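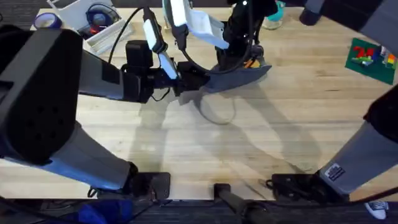 3.2 Dialect words for bread ends

The answers from Skimton were a delight to work through. We sent 200 postcards in April and got 106 back, many with extra words squeezed into the margins. Combined with the older Galteo word list, this gave us 3483 entries for the first and last slice of a loaf. "Knobby" and "nub" lead in the villages north of the river, while "heel" holds the town itself (Figure 1).
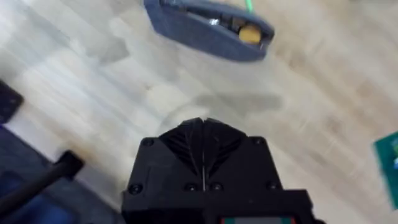
Figure 1. Sound change and word choice are treated separately from here on.

The most exciting result is how sharp the river line still is. Almost 80 of the cards fit it exactly, even where families had moved across as children. Pisharody spellings were kept as written, so "nubb" and "nub" count as two forms in the tables but one in the text.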